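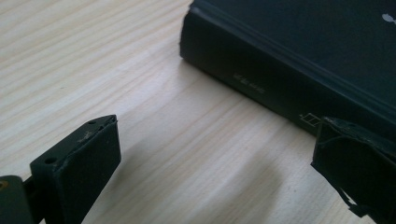
The Big Book and the Good Table

There was a time when every house I visited seemed to have one very large book in it, and it was hardly ever on a shelf. In my grandmother's it was an atlas, kept under the bed with the spare blankets. At my first landlady's it was a medical encyclopaedia that she consulted on behalf of the whole street. You couldn't read such a thing in an armchair, or not for long, and so it came out to the table, and whoever wanted to look something up had to stand or sit there and do it in company.

I've been thinking about those books a good deal since the spring, when I went to stay in Lolenside with my old friend Xiomara Schumacher and found that she had started reading at the table again. She has 2 armchairs and a perfectly nice lamp, but after supper on the first evening she wiped everything down, dried it with a tea towel, went out of the room and came back holding a dictionary against her chest like a baby. It has 1,537 pages. She told me so before she had even set it down, with the sort of pride other people keep for a marrow.

The dictionary had been her uncle's, and for years it had lived in a box with his slide rule and a great many maps. She'd only got it out to settle an argument over the word "fettle" (she was right, and wrote to tell her brother so), and then she read on to "feud", and then it was past eleven. Now she does a page or two most evenings. She doesn't take notes and she isn't trying to learn anything in particular. "I like being told things in order," she said, which I thought was as good a reason as any for reading anything.

What struck me was how much the table had to do with it. A heavy book wants to be flat and well supported, and a pale wooden top is about the kindest thing you can give it, both for the binding and for the eyes. Dark covers look handsome against light timber — anyone who has ever laid a black-bound Bible on a scrubbed kitchen table knows this — and the grain gives you something to look at when you've come to the end of a paragraph and want to think. Xiomara's is ash, bought at a chapel sale for 80 pounds, with a burn at one end where a casserole once sat. She turns that end to the wall.

She sits side-on to the window, so that the daylight comes across the page and not into her face, and in April that gives her until well after tea. I tried it with the sun behind me and spent the whole time reading in the shadow of my own head.

Hüsnü Karaca has been mending books for longer than he cares to work out, in a workshop called Guka, above the old dye works. I went to see him on the Tuesday, partly because Xiomara wanted a hinge looked at and partly, I'll admit, because I'm nosy about workshops. It smells of paste and toast. He had the dictionary open in moments, one hand under each board, and he let the covers down gently before he let the pages go, a few at a time from the front and then a few from the back, until it lay easily by itself.

"People open a big book in the middle and push," he said. "Would you do that to a person?"

He doesn't mind wear. Rubbed corners are what happens to a cover that goes in and out of a shelf, and he will leave a pale scuff on dark cloth alone unless the owner is truly unhappy about it. The trouble comes when the text block, which in a fat volume weighs a surprising amount, starts to sag away from its spine. Thick books stored upright and loose on the shelf will do this quite quickly. He'd much sooner see them lying flat, one or at most two deep, and somewhere a hot mug isn't going to be put down on top of them.

He also has firm views about dusting, and I came away with them written on the back of my bus ticket. Hold the book shut and brush the top edge away from the spine with something soft. A shaving brush is fine. Don't use a damp cloth on printed covers, especially where there's small lettering along the side, as it tends to fade a little more each time and one day you find you can't make out the title. Polish is for the table. Let the table dry overnight before the book goes back on it.

I asked him what the largest book in his own house was and he went rather shy, then said it was a railway timetable of 700 pages, for a country he has never visited, and that his wife had asked him more than once to take it to the workshop.

On the way home Xiomara and I stopped at Chan, the café by the bridge, and she ordered us each a slice of the walnut cake and put the dictionary on the chair beside her, in its pillowcase. The hinge had needed only a strip of Japanese paper and an afternoon under a weight, and Hüsnü had charged her so little that she'd gone back up the stairs to argue.

I have since cleared my own table. It took most of a weekend, and involved finding a proper home for the post, the seed packets and a sewing machine I had been meaning to return to my cousin. The book I've settled on is a gardening encyclopaedia called Flomasura, long out of print and far too heavy for bed, with a section on quinces that goes on for nine pages. I read it after breakfast while the light is still on that side of the house. So far I've got as far as canker.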